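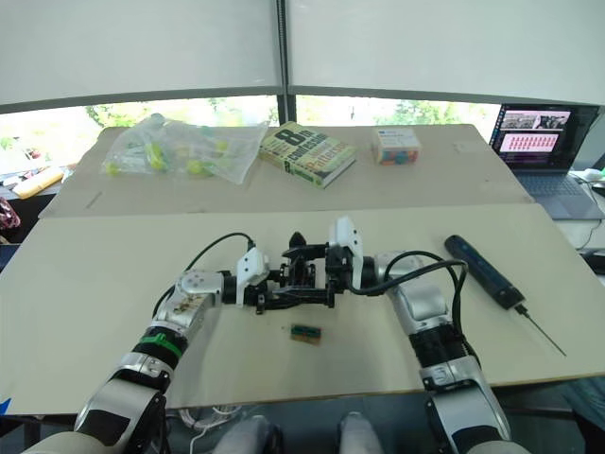
From: Delphine Greenberg
To: gusell-users
Subject: Re: [gusell-users] Index rebuild drops records with accented headings
Date: 11 May 2026

Jinlong Peng wrote:
> After moving our catalogue from Cindimska to Gusell, a full rebuild
> indexes 3,411 records and skips 128. All of the skipped ones have
> an accent in the main heading. The log shows no error. Is this the
> collation setting, or do I need to re-export?

You should not need to re-export. Cindimska writes decomposed characters, so an accented letter comes out as two code points. The Gusell loader accepts them, but the heading parser expects the composed form and silently rejects anything else. Collation is applied later and has no bearing on it.

Set normalise_input to NFC in the loader section, clear the heading cache and rebuild. If you leave the old cache in place, the same records will be skipped again.

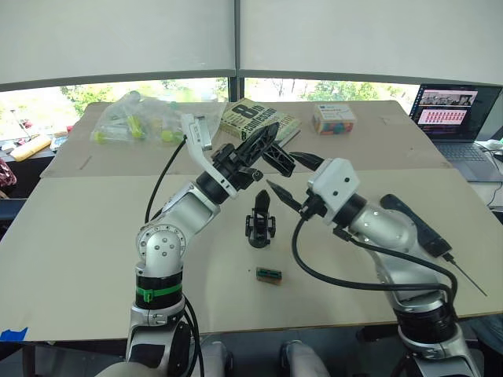
Check your long headings as well. The parser limit is 125 characters – counted after normalisation – and longer ones are truncated at the last space. Our Alcantara branch file had several of these, mostly conference names. The limit can be raised to 700 in the same section, although sorting slows down noticeably on older hardware.

If records are still missing after that, post one of them in raw form, preferably as a hex dump. Mail clients tend to recompose the characters on paste.

Delphine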